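Dzifa Odoi
@dzifaodoi

1/ Finally getting to the long wooden table this month. It has been the drop spot for everything since October and I want to be able to work at it again. Posting as I go so I don't quit halfway.

2/ Rule I'm using: everything on the table gets picked up once and goes in one of 2 places, the shelf or the Brekach box. No "deal with it later" pile. The later pile is how I got here.

3/ Paper first. I had a stack of printouts going back to spring. Recycled most of it. Kept the Fimero instructions and one sheet I still need to read properly.

4/ Timer set for 41 minutes, which is how long the dryer has left. I work better with something running in the next room.

5/ Small stuff is the slow part. There's a yellow-green ball near the edge of the table with a thin wooden stick next to it, plus a little blue thing, a little orange thing and black cables. Paper with print on it is at the other end. 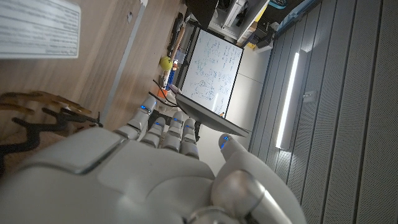 6/ Cables. I coil each one, put a twist tie on it and write what it goes to on a bit of masking tape. If I can't say what it goes to, it sits in the Brekach box until the end of the month and then it leaves.

7/ Dilwyn Eynon asked if the ball is for the dog. Yes, Arthur gets it back. He has been looking at me since I started.

8/ The wavy black and tan piece stays out. I like it, and it's going on the shelf by the window once I've dusted up there.

9/ Wiping down: damp cloth, then a dry one, going with the grain. The gray metal strip collects crumbs along both sides, so I run an old toothbrush down it before the cloth.

10/ Dryer's done and I'm not. Another 13 minutes should cover the last corner.

11/ For those asking, the box is the medium Brekach with the lid. The Fledau one is deeper and I just lose things in it.

12/ Table's clear enough to sit at. Shelf is tomorrow. Going to fold towels now.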